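Grorkov Technical Institute
Interior Finishes and Furnishings
Course handout, Unit 7: Window Coverings and Daylight Control
Revised 11/21/18

Scope of this unit
Unit 7 covers fabric coverings for work areas: curtains, drapes and lined panels. Blinds, shades and films are in the January handout. Bring the Siriwan sample book to the lab session. The terms below are used on the quiz without further definition.

Terms
Fullness. The ratio of flat fabric width to finished width. A fullness of 2 means the flat fabric is twice as wide as the finished curtain.
Return. The part of the curtain that turns back from the front of the track to the wall.
Overlap. The part of each panel that crosses the other at the center of a two-way draw.
Stackback. The width the curtain takes up when fully open.
Openness. The share of a fabric's surface that is open space between yarns. Blackout fabrics have none.

Calculating fabric width
Measure the track, not the glass. Add both returns and the overlap, then multiply by the fullness. Add side hems last; they are not multiplied.

Worked problem: the Bidier reading room has a track of 50 inches. Returns and overlap together add 7 inches, for a covered width of 57 inches. At a fullness of 2 the flat width is 114 inches. The side hems in this job total 15 inches, giving a cut width of 129 inches. Round up to whole fabric widths before ordering. Partial widths go at the outer edges of the pair so that the seams fall away from the center.

Length is figured separately. Take the finished drop and add the top heading and the bottom hem. For patterned fabric, round each cut up to a full repeat. The Ereck job in last year's notes was cut without the repeat allowance and should not be used as a model.

Color and light
A dark fabric absorbs most of the light that falls on it. In the daytime it reduces glare from the window side, but it also returns little lamp light to the room after dark. Where a dark curtain is specified, a pale work surface helps limit the loss. Large differences in brightness between the work surface and the background tire the eye, so check both with the lights on before approving a color.

Pleats change the result. The folds shade one another, and a pleated curtain looks darker than the flat sample of the same cloth. Judge samples folded by hand to the planned fullness.

Dark pleated curtains behind a light wood tabletop, with pale vertical frame members between them:
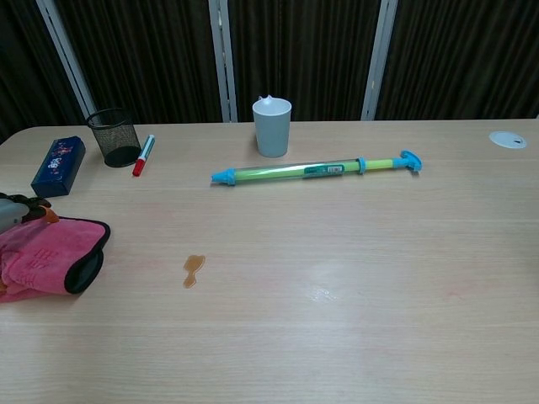 Light gaps
Most complaints about room darkening concern the edges and not the cloth. Check the top of the track, the center overlap, the sides and the hem, in that order. Returns should reach the wall. If the track stands off the wall by more than the return allows, change the bracket before changing the fabric.

Assignment
Complete problems 1 to 16 in the workbook. Show the covered width, flat width and cut width on separate lines. Answers without units receive no credit.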